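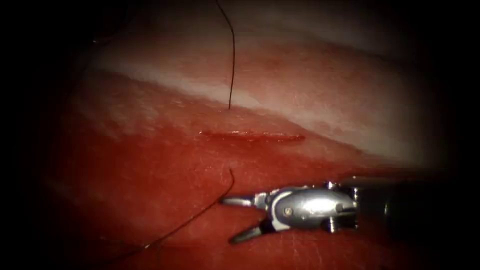

Mitbauende gesucht: Nahtroboter in der Gemeinschaftswerkstatt Besum

Stand: 12. Februar 2025

Für unser Projekt Carnow suchen wir Leute, die ab Mai regelmäßig mitarbeiten. Wir bauen in der offenen Werkstatt einen Aufbau, mit dem sich chirurgisches Nähen an Gewebe üben und Schritt für Schritt automatisieren lässt. Mit Patienten hat das nichts zu tun, eine Zulassung ist nicht geplant. Baupläne und Software werden offengelegt.

Aufgaben, die zu vergeben sind:

Mechanik: Seilzüge und Umlenkrollen der Antriebseinheiten neu auslegen, Spiel in den Handgelenken messen, Halterungen drehen und fräsen. Die Werkstatt hat eine kleine Drehbank, eine CNC-Fräse und zwei Drucker.

Steuerung: Motorregler in Betrieb nehmen, Kalibrierung schreiben, Not-Halt prüfen. Vorhanden ist Code in C++ und Python, zum Teil schlecht kommentiert.

Auswertung: Bisher liegen 3308 kurze Aufnahmen vor, davon sind 147 beschriftet. Gesucht wird jemand, der das Schema überarbeitet — Nadel fassen, übergeben, Faden nachziehen — und den Rest mit uns durchgeht.

Am schwierigsten ist zurzeit die Arbeit mit zwei Instrumenten dicht über dem Gewebe. Die Backen kommen sich dabei sehr nahe, und der Faden liegt schnell dort, wo das andere Instrument hin soll. Wer Erfahrung mit Kollisionsprüfung hat, ist besonders willkommen.

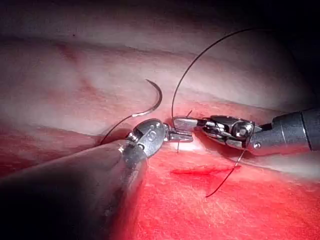
Shehu schreibt dazu, am Faden sei er anfangs fast verzweifelt, die Nadel sei das kleinere Problem. Wer einsteigen wolle, solle zuerst ein paar Knoten von Hand mit der Pinzette üben, dann verstehe man den Code besser.

Voraussetzungen: Mindestalter 18, Löten oder Programmieren auf brauchbarem Niveau, ein fester Abend pro Woche. Medizinische Kenntnisse sind nicht nötig.

Die Mitarbeit ist unbezahlt. Material stellt der Verein Stilwood, der Werkstattbeitrag von 40 Euro im Monat entfällt für Projektmitglieder.

Bewerbung formlos mit ein paar Zeilen zu eigenen Bauten, per Post oder im Briefkasten der Werkstatt Besum, Stichwort Carnow.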